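Sirkness Residents' Board > House and Home > Box room: what would you do with it?

noemie_p
Started Sun 31 August

We've got the smallest room in the house to sort out and I've run out of ideas. It's the one over the stairs, 11 feet on the long side and not much on the other, and for two years it has held everything we didn't want to look at. My husband wants an office. I want somewhere to put the ironing board that isn't behind me. Budget is modest and so is our talent.

Current thinking is white everywhere, on the grounds that white makes a room look bigger. Is this true or is it something paint shops say?

Noémie

sherif_h

It's something paint shops say. White in a room with no decent light goes the colour of old dishwater by three in the afternoon. We did ours white, lived with it until June, then did it again in a dark green called Sudlow and it's now the only room visitors are nice about.

Jolanta W

Disagree with Sherif, as is traditional. Dark green is fine if you only go in there to brood. If somebody is going to work in it they'll want to see the keyboard. White ceiling, pale walls, and spend what you save on a proper lamp. Two lamps if he's over forty.

sherif_h

I am over forty and I have one lamp.

Jolanta W

It shows in your spelling.

tri_ho

Before anybody buys paint, what are the corners like? The rooms over the stairs on our side of Braltudville Road are all a bit off square. I fitted shelves in mine using a right angle I had measured in the shop, like a fool, and there's a wedge of daylight behind them you could post a letter through. Cut a cardboard template first. Cereal boxes taped together will do.

The other thing is gloom. Corners in small rooms go dim well before the middle does, so that's where I'd put the light and not the filing. 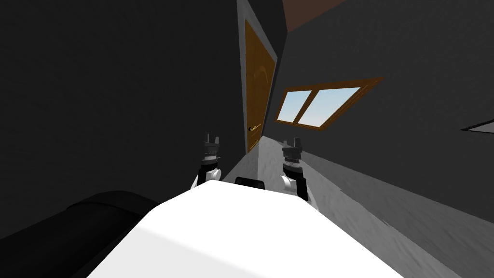
Re: corners and shelves

marianna_z

Trí is right about templates, wrong about shelves. Don't put shelves in at all. The minute there's a shelf there's a row of box files on it, and then a printer, and then the room is back to where you started but with brackets. We had a fitted unit from Ďurica, took two weekends to put up and one argument to take down. A plain table and nothing on the walls. You'll thank me.

tri_ho

Where do you keep things, though?

marianna_z

In the loft, like decent people.

Jolanta W

Some of us have been in Marianna's loft. You go in on your stomach.

noemie_p

Thanks all. So far I've got dark green, not dark green, shelves, no shelves, and a warning about the loft. Measured the corner with a cereal box last night and Trí's right, it's out by more than two fingers at the bottom. Does that matter for skirting?

sherif_h

Caulk.

tri_ho

Not with a gap that size, it'll sink and crack. Scribe the skirting to the wall, or pack it out behind and then caulk the little bit that's left. If you've got a plane I can show you, I'm at number 32.

sherif_h

I have caulked bigger gaps than that and sold the house afterwards.

Jolanta W

To whom? I'd like to warn them.

noemie_p

Will take you up on that, Trí. Husband now says he could work at the kitchen table after all, so it may just be me and the ironing board. Still no decision on the green.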